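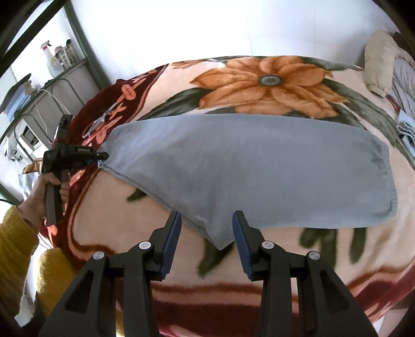
The Jisotum bedding loan service supplies households in Groltel that have moved into unfurnished or part-furnished accommodation and do not yet have enough bedding for the winter. This report is submitted to the Burberg Fund under the terms of the present grant and covers the second half of the first funded year. During the period the service moved from a single standard pack to a choice of packs, following comments from tenants that plain white hospital-style sheets made a new home feel temporary. Patterned items are now accepted and issued alongside plain ones. A plush blanket with a large orange flower, dark green leaves and a deep red border, for instance, would under the old rules have been set aside as unsuitable, and is now classed as a heavy blanket and issued in the ordinary way. Tenants choose from what is on the shelf on the day of their appointment, and may exchange one item within the first month.

Position at the reporting date

The service issued 999 items in the period. These were mainly sheets, pillowcases, blankets and duvet covers, with a smaller number of mattress protectors and cot sheets. Demand was uneven. Requests were low until the weather turned in late autumn and then rose quickly, so that for several weeks the waiting time exceeded the five working days promised in the grant agreement. The longest wait recorded was 18 working days and concerned a family that needed bedding for two bunk beds of a non-standard width. They were given ordinary single sheets as a stopgap and the correct size was obtained later. Waiting times have since returned to the agreed level.

The number of referring agencies stands at 28. Most are housing teams and health visitors. Self-referral was opened as a trial, and we propose to keep it. People who refer themselves tend to ask for less than those referred by an agency, but they ask sooner, and in most cases the bedding reaches them before the first night in the property.

Laundering and storage

All returned items are laundered before reissue. The contract with Kröger was renewed on the same terms, with one change: heavy blankets are now washed separately and at a lower temperature. The earlier practice of washing them with sheets had shortened their life and left fibres on everything else in the load. Kröger has asked that blankets be delivered in their own sacks, and this is now done. The cost per load has risen slightly as a result, but fewer blankets are being withdrawn for wear - the saving on replacements should be visible in the accounts for the full year.

Storage remains the weakest part of the operation. The store room is dry and secure but too narrow for two people to work in at once, and the upper shelves can only be reached with steps. Heavy items have been moved to waist height following a minor back strain in November. A second room on the same corridor has been offered at a modest rent, and a decision will be needed before the end of the present lease.

Folding and labelling have been brought into line. Previously each member of staff folded in his or her own way, and packs of the same contents came out in different sizes, some of which did not fit the delivery crates. Items are now folded to a common width, with the fold facing outwards on the shelf and the size label pinned to the top layer. 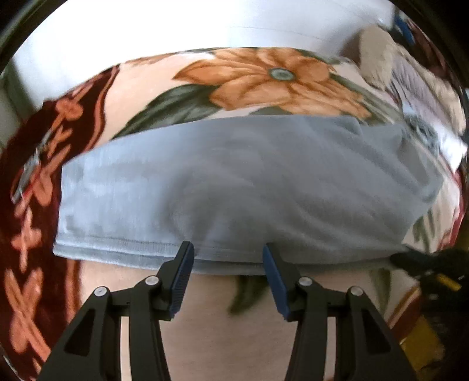
The change has shortened stocktaking considerably, and the monthly check can now be finished within a morning. It has also brought to light a number of wrongly labelled items, chiefly double sheets recorded as king size. These have been corrected in the register. A few items could not be matched to any entry and have been given new numbers.

Staffing

Amparo Tamayo was appointed service co-ordinator at the start of the period and has completed her probation. The part-time driver's post was vacant for seven weeks. Deliveries during that time were made by a local courier, which was reliable but expensive, and the transport line is overspent for this reason. The post has now been filled. We do not expect the overspend to recur and are not asking for it to be covered by additional grant; it will be met from the underspend on printing.

Both members of the delivery team have received training in safe lifting and in visiting private homes. A short written procedure for doorstep deliveries has been adopted. Under the procedure, staff do not enter a bedroom or make up a bed unless the tenant has asked for help when booking.

Comments from households

Every household is sent a short card with a prepaid reply. Replies were fewer than hoped, and tenants with young children were the least likely to return the card. Those who did reply were generally content with the quality of the bedding. The most frequent complaint concerned pillows, which the service does not lend for reasons of hygiene. Several respondents had understood from the leaflet that pillows were included, and the wording has been corrected. There were also requests for darker colours, for larger duvet covers and for a longer loan period. The loan period is currently six months, and extensions have been granted whenever they were requested.

Matters outstanding

The following points were raised at the last monitoring visit and remain open.

The register of loans is still kept on a single computer. A quotation for a shared system has been received from one supplier and a second is awaited.

The fire risk assessment for the store room was carried out late. It called for one additional extinguisher and for the removal of cardboard from the corridor, and both have been attended to. The written confirmation from the landlord has not yet arrived.

The leaflet is to be translated into two further languages. Drafts are expected in February.

A revised budget for the second year, showing the proposed rent for the additional room as a separate line, is attached as Annex B. We would be grateful for the Fund's agreement to this line in particular, as the landlord is unwilling to hold the room beyond the spring.

Submitted on behalf of the Jisotum bedding loan service, Groltel
Thursday, January 24, 2019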